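Okay, a few of you asked how the shop's advertising went after we quit the Ulesville paper in January, so settle in, I'm going to ramble a bit.

We'd been in that paper for 11 years, same little box next to the crossword, and I loved it dearly. But when I asked new customers how they found us, it was almost always a search on their phone.

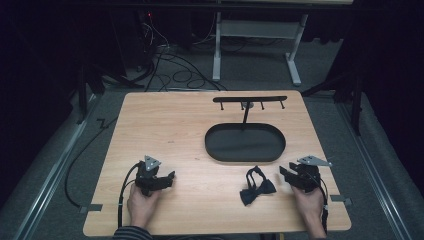 Grethe Hauksdóttir replied that her mother still clips the coupons, and would I please think of her mother! Grethe, I do, and she can have the discount any time she walks in.

So we put the same money into search ads for 3 months. First lesson: my ads were showing up for folks in Wavholm, a two-hour drive away. Sevim Yurt sat down with me one evening and fixed the map setting, bless her.

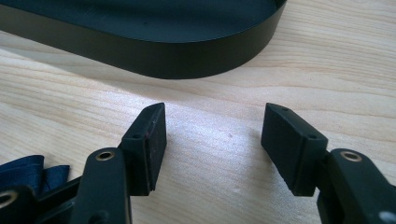 Photo: Selim Demirtaş

After that it got better. We had 2854 clicks by the end, and most of the calls came before lunch, which I never would have guessed.

The ad that did best was the plainest one, just our hours, our street and
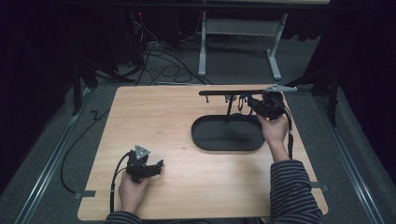

the words "we answer the phone." I'd spent 7 evenings on a clever one with a rhyme in it and hardly anyone clicked. Still a little sore about that.

We're keeping the search ads through summer on a smaller budget. If you run a shop and want to compare notes, my messages are open.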